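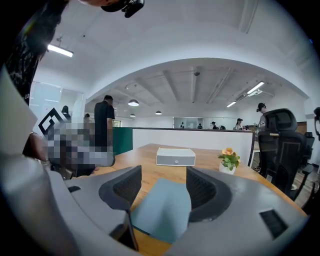 *Shared table with storage box and potted plant, Skarkham office*

# Setting Out and Clearing a Shared Table

Issued by Skarkham Workplace Services, 22 July 2020

This guidance applies to all shared tables in the open working areas at Skarkham, including the project bays used by the Radetti and Marikar teams. It covers the preparation of a table before a session, the handling of paper and card during the session, and the return of the table to its standard layout afterwards. Meeting rooms with fixed equipment are covered by a separate sheet.

## Standard layout

Every shared table is supplied with one lidded storage box and one potted plant. Both stand towards the far side of the table, with the plant to the right of the box when seen from the working side. The remainder of the surface is kept for work.

Chairs belong alongside the table. They may be moved during a session but must not be left in the walkway between the table and the partition.

## Before you begin

You will need:

- a dry microfibre cloth
- a second cloth, dampened and well wrung out
- a folder or tray for loose sheets
- the booking reference for the table

Teams booking for longer than 2 hours should also collect a spare tray from the stationery point. Requests for a different table must be made on extension 610.

## Preparing the table

1. Remove any items left by the previous group. Place papers in the lost property tray and report anything of value to reception.
2. Wipe the table top with the damp cloth, following the direction of the grain. Dry it at once. Water must not be allowed to stand on wood, and spray cleaners are not to be used on these surfaces.
3. Lift the box and the plant when wiping beneath them. Dragging either across the table will mark the finish.
4. Check the underside of the plant pot. If it is damp, dry it before putting it back.
5. Close the lid of the box and return it to its position. Nothing is to be stacked on top.
6. Lay out sheets, boards or card on the near half of the table, where they can be reached without leaning over the plant. Folded pieces should be placed with the main panel flat and the fold to one side.
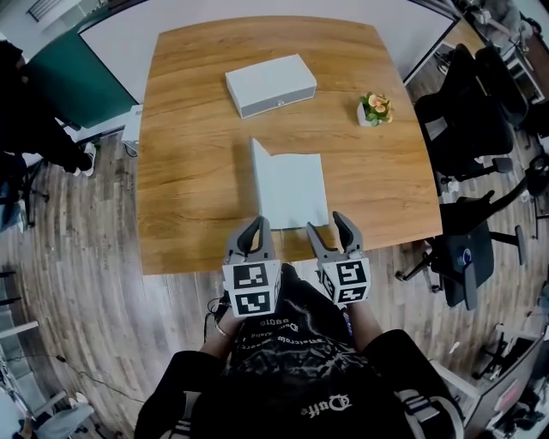 7. Keep drinks off the table while paper is laid out. The side counter may be used for cups and bottles.

## Handling sheets and card

Large sheets should be lifted from two opposite edges. Thin card may be carried by one edge, provided that it is allowed to hang freely and is not bent around the fingers. Coloured card should be kept apart from white stock, as some of the darker shades transfer when pressed.

Cutting is not permitted directly on the table top. Cutting mats from the Zuvorwood range are held at the stationery point under stock code 1366 and should be returned clean.

## Clearing the table

- Gather loose sheets into the folder or tray, beginning with the largest.
- Place small reusable items in the storage box and close the lid fully.
- Put offcuts in the paper recycling. Laminated card goes in general waste.
- Wipe the surface with the dry cloth.
- Return the chairs to the side of the table, facing inwards, with armrests clear of the edge.

Plants are watered by the facilities team and should not be given additional water. Fallen petals and leaves may be put in the food waste bin.

Scratches, stains and loose edges should be reported on Form 17, quoting the booking reference. Please do not attempt a repair.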